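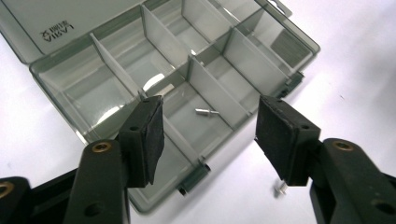
December, a little after 9 p.m.

Finished sorting seeds tonight. I had been putting it off for a month and it took one evening, most of it spent reading my own handwriting on envelopes. Total count is 61 packets, which is too many for a plot the size of mine. I kept all but 13. Those were either older than I could trust or varieties I know I won't grow again, like the yellow zucchini that got mildew two summers running.

The onions are the first decision. They need to be started in January if I want them to size up, and last year I waited too long and got something closer to large marbles. Going to order fresh seed, as onion seed doesn't keep. Tranmont has the storage type I liked, in a pack of 600. I don't need 600 onions but I always lose some at the seedling stage, and I can give away the extra starts in April.

Lettuce is covered. I still have most of the big envelope from Makitz, which said 1,000 seeds on the front when I bought it. I tested a pinch on a damp paper towel last week and nearly all of them sprouted, so no need to buy more.

Carrots are another matter. Same test, almost nothing came up. Threw the packet out and put carrots on the list. 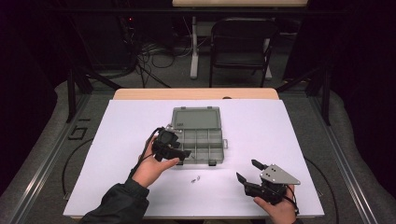 Peppers I am going to cut back to two kinds. The long red ones did well against the south fence and the small hot ones did well everywhere, and I still have a jar and a half of those dried. The bells never ripened before the frost. I have tried them four years now and I think that is enough.

Beans I save myself, so nothing to buy. They are in the paper bag in the hall closet where it stays cool. Should check them for weevils -- I forgot last winter and lost the whole lot of the speckled ones.

Looked through the Furtado catalog over supper. Prices are up again and shipping is worse. If I put the onions and carrots and a new dill all on one Tranmont order I only pay shipping once, so that is what I will do. Furtado has a better picture of dill but I expect the dill is the same.

Still not settled on where the tomatoes go. They have been in the east bed two years in a row and should move. The west bed gets shade from the neighbor's maple after three in the afternoon. May try half and half.

Rain since noon, turning to sleet now. The rain barrel is still hooked up and should have been drained by now. Do that first thing in the morning, then mail the order.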